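Plitbridge Basketball Club to open its new season in a refurbished home at Flikby Hall

Season tickets on sale now, with junior places kept at last year's price

Plitbridge Basketball Club is very pleased to announce that its men's and women's first teams will both play their home games at Flikby Hall this coming season, after a long summer of building work, a great deal of tea and more meetings than anyone at the club would care to remember. The hall has a new sprung floor, new baskets at both ends and proper raised seating along one side, so that those of you who have spent many winters peering round the person in front will at last be able to see both hoops at once.

The club has played in Plitbridge for 30 years, and for most of that time it has shared whatever floor it could find. Older supporters will remember the school gym with the low beams, and the two seasons when the women's team played every home game in the next town because our own court was being used for exams. To have one address for both sides, and for the juniors on top of that, means a very great deal to us.

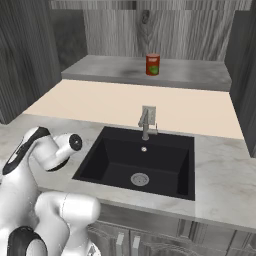
Black sink and pale marble worktop.

Seating at Flikby Hall is for 743, and we hope to fill it for the opening double-header, when the women's team will play first and the men's team will follow on the same afternoon. One ticket covers both games, and you are welcome to come and go between them. Doors open an hour before the first tip-off, and the snack counter will be open throughout - the cheese toasties are coming with us from the old place, as we were told in no uncertain terms that they had to.

On the court there are changes too. The women's side finished third last season and has kept nearly all of its regular starters, while the men's side has lost both of its first-choice guards and has spent the summer looking for new ones. Two young players have come up from our own under-18s to help fill that gap, and both have trained with the seniors since March. They may need a little patience in the early weeks, and we know our crowd well enough to be sure they will get it. Anyone who watched the last home game of the spring, when we were 14 points down at the break and lost by a single basket, will know what a noisy hall can do for a tired team.

We are also delighted to say that Ebrahimi, the family-run sports shop on the market square, will be our shirt sponsor for both first teams. Replica shirts will be sold in the shop and at the hall on game days, in children's and adult sizes, and the home shirt goes back to the dark green that so many of you have been asking for.

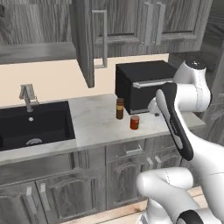
PLITBRIDGE, September 5, 2025

Season tickets are on sale from today, through the club website and over the counter at Ebrahimi. Supporters who held one last year can keep a seat in the same part of the stand as their friends if they book together, so please do talk to one another first! Junior season tickets stay at last year's price, and under-fives come in free if they sit on a lap.

The Jukusau Cup, our pre-season tournament for local clubs, will go ahead as usual, and this year it will be the first event played on the new floor. More than 3,000 people came through the doors over the course of last year's tournament, a lovely figure for a town of our size, and we would dearly like to see as many again. Teams wishing to enter should write to the club by email as early as they can. Places in the under-14 section always go quickly.

Parking at Flikby Hall is limited, so we would ask anyone who lives close by to walk, and anyone coming from further out to share a car if they can. There is step-free entry at the side door, with wheelchair spaces at court level next to the home bench.

For fixtures, ticket prices and press passes, please contact the Plitbridge Basketball Club press desk through the club website. Reporters and photographers are asked to request passes at least two days before a game.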